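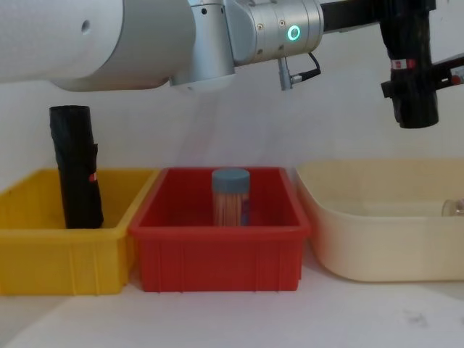 Capital cost is only part of the figure a site has to plan for, according to Deming Tang, and grippers, spares and operator time should sit on the same budget line as the arms.

Lakdale has issued its planning guide for two-arm bin sorting cells, dated Mon 10 August. It covers plants handling up to 1,000 mixed items a shift — household goods, rolls and lidded containers among them.
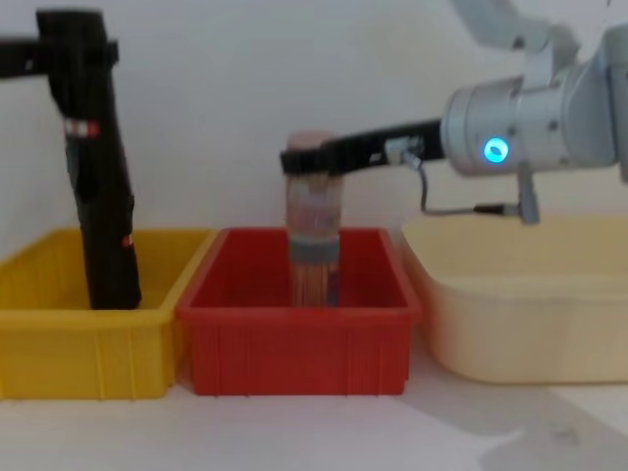 Leasing suits us better than purchase at that volume, Trimthorpe replied during the consultation, provided the term can be ended early.

The guide sets out both routes. It advises buyers to test 130 of their own items before ordering, to hold six spare finger sets and to keep 20 per cent of the budget for changes to bins and tables.

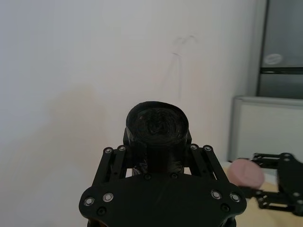
Cylindrical goods should be tested in each size stocked. Quotation forms for the Cidis and Hao cells will be available from Lakdale in September.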